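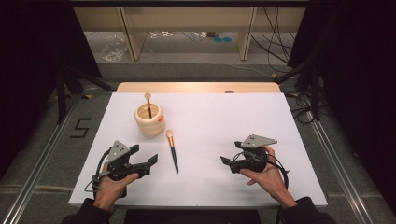

My grandmother kept a jar for everything, and I have been thinking about her a lot this week while trying to clean out the upstairs bathroom in the Rosales house (we still call it that, after the family who sold it to us, and I suspect we always will). She had a jar for buttons, a jar for rubber bands, a jar for the keys that no longer opened anything, and I grew up believing that was simply how grown people lived. So when I finally dumped out my makeup drawer on the bed, I went looking for a cup before I went looking for a trash bag. A ridged, cream-colored ceramic one is just right for brushes, as it happens, with the long black handles down in the cup or up out of it, whichever way you like. I know bristles up is the sensible way, but I do love a row of handles!

Anyway, the drawer. I found a lipstick I wore to my cousin's wedding in Torkance, three hotel sewing kits, and a receipt for 239 dollars that I have decided not to think about. I also found the little comb my grandmother carried in her purse, and that was the end of cleaning for the afternoon, because I sat down on the edge of the tub and called my mother and we talked until the light was gone. She remembers the jars too, only she says there was a fourth one, for pencil stubs, and that my grandfather was forever being sent to it when he wanted a new pencil.

The comb is on the windowsill now. The drawer is still half on the bed, and tomorrow I'll start on the towels, or at least move them to a different chair.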